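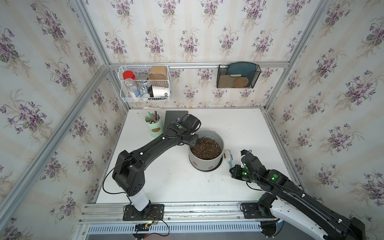

Household robotics is the use of machines for chores in the home, such as cleaning, laundry, cooking and plant care. Robots that do a single job, such as vacuuming a floor, have been sold for years. General-purpose machines that can move from one chore to another remain mostly in research.

Work with two arms is a common subject of study. One gripper can steady a pot or bowl while the other uses a brush, spoon or cloth. Soil, fabric and food are hard to handle as they change shape when touched, and a tool may slip in the grip.

The Nekotholm trials, led by Bukola Igwe and Safta Bucur, covered 16 household tasks over 700 attempts. Picking up rigid objects went well. Wiping, brushing and folding were slower and failed more often, and four tasks were dropped before the end.

Shop-floor robots do better where parts arrive in the same place each time. At Furketti, a maker of kitchen fittings, arms load trays but people still sort mixed parts by hand.

See also: Service robot, Robotic manipulation, Home automation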